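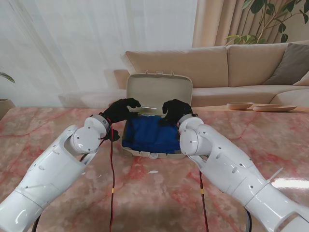 Coworking Space Pre-Opening Inspection -- Haslam Building, Second Floor

Posted June 3, 2024 | By the Tirkach facilities desk

Scope: shared desks, phone booths, kitchenette and event room. Total floor area inspected: 1,950 square feet. Ratings are Pass, Fix (open item with a due date) or Hold (no member access until cleared).

1. Exits and egress

1.1 Both exit doors open from inside without a key. Pass.
1.2 Exit signs lit on normal power and on battery. Fix. The sign by the stair door went dark on the battery test. Replace the battery pack and retest.
1.3 Main aisle clear to full width. Pass. Tape marks for the pitch-night chairs are still on the floor and should come up.
1.4 Posted occupant limit matches the permit. Hold for the event room only. The card on the wall is from the previous tenant.

2. Electrical

2.1 No power strip plugged into another power strip. Fix. Found at the window desks. Zolura has quoted two added floor outlets for $1,452, parts and labor.
2.2 Panel labeled, with clear space in front. Pass. Circuit 25 is marked "spare" but feeds the phone booths. Label corrected during the visit.
2.3 Outlets near the kitchenette sink have ground-fault protection. Pass. Tested with the button and with a plug-in tester.
2.4 Cords crossing walkways are covered. Pass.

3. Fire protection

3.1 Extinguishers mounted, charged and tagged. Pass. The tags expire in November -- schedule service before then.
3.2 Sprinkler heads clear of storage. Fix. Sample boxes on the top shelf of the supply closet are too close to the head. Move them down one shelf.
3.3 Phone booth alarms audible with the door shut. Pass, although the booth nearest the elevator is noticeably quieter than the others. Recheck at the next drill.

4. Member areas

4.1 Desk legs locked and level. Pass.
4.2 Shelving over shoulder height anchored to the wall. Fix. The Clanine display unit by reception is freestanding. Anchor it or lower it.

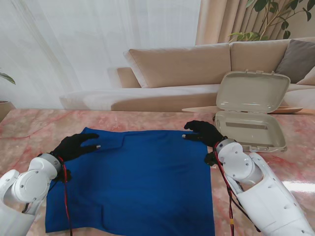
4.3 Flooring free of trip edges. Pass. One carpet tile at the copier is lifting slightly but lies flat under load. Add adhesive at the next cleaning visit.
4.4 First aid kit stocked and signed. Fix. The kit is complete, but the wall sign is missing.

5. Access control

5.1 Doors release on fire alarm. Pass.
5.2 After-hours badge list current. Fix. Badges from the last startup cohort are still active and must be turned off before new ones are issued.

Fix items are due before the first member move-in. The Hold on the event room stays in place until the new occupant card is posted -- tours may walk through with staff, but no seated events.

Related
Setting Up a Shared Kitchenette: Rules for New Members
Tirkach Desk Rates and Lease Terms
Moving Your Startup Into the Haslam Building
How to Book the Event Room

Contact Tirkach | Copyright 2024 Tirkach | Back to top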